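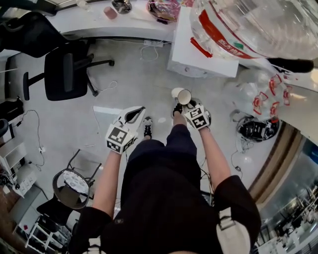 Questions we hear a lot about Clalemo desk rentals

How long can I keep a desk?
As long as you like, really, though the shortest rental is 60 days. Most people start with one season and then write to us when it's nearly up, and we just roll it over (no new forms, we promise). If you think you'll want it past May, let us know early, as that's when students start calling.

Do you bring it up the stairs?
Yes! Delivery covers up to 70 steps, and Karthik Bandara, who plans the routes, will call you the day before to talk through doors and tight corners. Please measure your narrowest doorway first. We once spent a very long afternoon on a landing with a Wegener corner desk, and we would all prefer to skip that.

What is the difference between the Rakel and the Mesen?
The Rakel is the plain one, with fixed legs and a shallow drawer for pens and chargers. The Mesen goes up and down with a hand crank, so it suits households where two people of different heights share. It's also a good bit heavier, so think about where you want it before we set it down.

What if I spill coffee on it?
Wipe it up and don't worry. Rings, small scratches and the odd ink mark are all part of normal use, and we refinish the tops between rentals anyway. Burns and deep cuts come out of your deposit, which is $200 for every model.

Can I buy the one I have?
You can, and plenty of people do. After six months we take half of what you've paid off the price. Rizwan Tanoli in the office can give you the exact amount over the phone, and he's happy to wait while you think it over.

Do you take away my old desk?
Only if it's empty and already apart, I'm afraid. Leave the screws in a bag taped to the top.

Page updated 2025-09-26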